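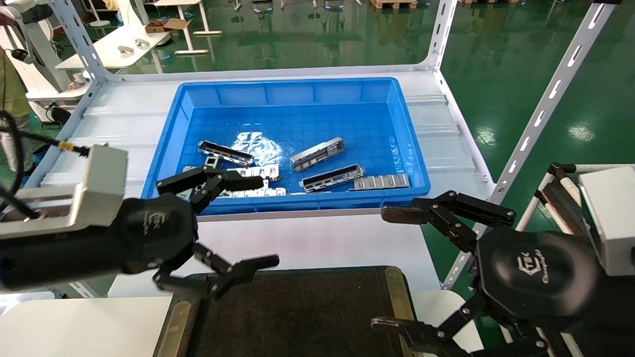 Blue parts tray on the shelving, ground floor.

Ticket: Heating and ventilation energy use up overnight, Briem building
Status: Resolved, monitoring
Priority: Medium
Opened by: Maribel Tello, tenant services
Assigned to: Willy Visser, building controls
Copied: Zoila Usuga, Yesenia Carhuamaca

Original report

The October energy summary for Briem shows the night load on floors 2 to 5 well above what we had last year. The green lease says the base building systems go to setback at 7 p.m. and stay there until 5 a.m. Two tenants have asked why their share went up when their hours did not change. The cleaning crew also says the third floor is warm at 11 p.m. Please check whether the night setback is running. We need an answer before the rating paperwork goes in.

Maribel

Update 1, Willy Visser

Looked at the schedule in the Busura front end. It is set correctly: occupied 6:30 a.m. to 7 p.m. on weekdays, unoccupied all other times. No holiday or event overrides showing. The air handler for floors 2 to 5 is reporting "unoccupied" at night but supply fan speed is staying at 78 percent. It should drop to off, with a short cycle only if a zone falls under the low limit.

Trend logs only go back two weeks on that controller. Same pattern every night in the log.

Update 2, Willy Visser

Went on site. Checked the fan drive at the panel. It is in auto, not hand. Forced the schedule to unoccupied from the laptop and the fan did not respond. Forced it to occupied, no change there either. The command is leaving the front end but the drive is following something else.

Restarted the controller. Fan came back at 78 percent. Not fixed.

Update 3, Zoila Usuga

Could this be the air quality reset? Teltex put in CO2 sensors on those floors during the summer and the fan was supposed to speed up when the reading got too high. I have their commissioning sheet. It lists 10 sensors. The setpoint for full speed is 1,000 ppm.

Update 4, Willy Visser

Good call. One sensor, third floor east meeting room, is reading 2,000 ppm and has not moved in the whole log. The others go up during the day and drop back at night the way they should. The reset takes the highest reading of the group, so one bad sensor runs the whole air handler.

That explains the fan speed. It does not explain why the reset still works at night. Per the sequence of operations, the air quality reset is only enabled in occupied mode. Asked Teltex to send the program as installed.

Update 5, Édgar Yupanqui, Teltex

Program attached. The reset was written at a higher priority than the schedule. We did that during testing so we could run the fan after hours and it was not put back. I can change it remotely if you open the connection for me. The sensor will need someone on site. 2,000 is the top of its range so it is either failed or the signal wire is shorted.

Update 6, Willy Visser

Connection opened 2 p.m. Édgar moved the reset to the same priority as the other occupied mode commands and added the enable. Tested together by phone:

Schedule to unoccupied: fan ramped down and stopped in just over a minute.
Schedule to occupied: fan started, went to 78 percent (bad sensor still in the group).
Took the bad sensor out of the group: fan settled at 45 percent.

Sensor left out for now. Meeting room is on the others until it is replaced.

Update 7, Yesenia Carhuamaca

Carkutico has the replacement sensor and can fit it Saturday morning. Willy, do they need access to the ceiling or only the wall plate? The tenant wants to know if the table has to be moved.

Update 8, Willy Visser

Wall plate only. Table can stay. They should check the wire at the plate before fitting the new one.

Update 9, Willy Visser

New sensor in. Wire tested fine, old sensor was bad. Reading 520 ppm with the room empty. Put back in the group. Fan was off overnight Saturday and Sunday except for one low limit cycle on the north side at 4 a.m., normal for the outside temperature.

Trend log storage on that controller extended to 90 days.

Update 10, Maribel Tello

Thanks. I will tell the tenants. Two things still open on my side: the recharge for the extra night hours, and a note for the rating file. Zoila, please send me the old and new program pages for the file. Leave this ticket in monitoring until the next monthly summary.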